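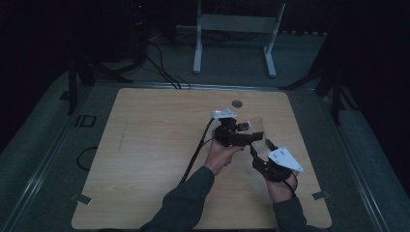 A clear plastic cup over a light-wood tabletop.

Tap water tasters wanted in Gesteck and Bindside

The Dusilau Water District is looking for adults to join its household tasting panel. The district serves 3,712 homes, and 1,888 of them were switched to the new Tsai Road well in May. Since the switch we have had calls about taste and smell from both the old and new service areas, and we want to compare the two supplies in an orderly way.

No experience is needed. Panel members taste small samples of water and write down what they notice, using a printed list of words such as flat, earthy, metallic or chlorine. You will practice with the list at your first session.

What you would be doing

Sessions are on Wednesday evenings at 6:30 in the meeting room of the district office in Bindside. Each one lasts an hour. You will be given 15 samples over the evening, with plain crackers and a break halfway through. All of the samples are treated drinking water from our own system. You may swallow or spit, as you like.

We ask each person to come to 3 sessions. They do not have to be in a row. If you can only make two, please leave the place for someone else - the results are compared person by person and we cannot use a partial set.

Who can take part

You must be 18 or over and live at an address that gets a Dusilau bill. Renters are welcome, including those whose water is included in the rent. We are short of people from the north side of Gesteck and from the streets behind the Bindside grain elevator.

Please do not apply if you are pregnant, if your doctor has put you on limited fluids, or if you have lost your sense of smell. Employees of the district and people who live with them are not eligible. Smokers may take part but should not smoke in the hour before a session. The same goes for coffee, gum and mints. Do not wear perfume or aftershave on the night, as it bothers the other tasters.

Payment

Panel members receive a $40 credit on their water bill after the last session. Renters who do not get their own bill will be sent a check for the same amount. We do not pay mileage. Parking behind the office is free after 6:00, and the side door is the one that will be open.

How to apply

Pick up a form at the front counter in Bindside or at the Gesteck library, or call the district office and ask for the tasting panel. The form asks for your address, any food allergies and which weeks you can come. We will call everyone who applies, including those we cannot place.

Your answers are stored under a number and your name is kept separately. A summary of the results will be posted at the office and mailed with the next bill. Panel members who want their own scores can ask for them at the counter.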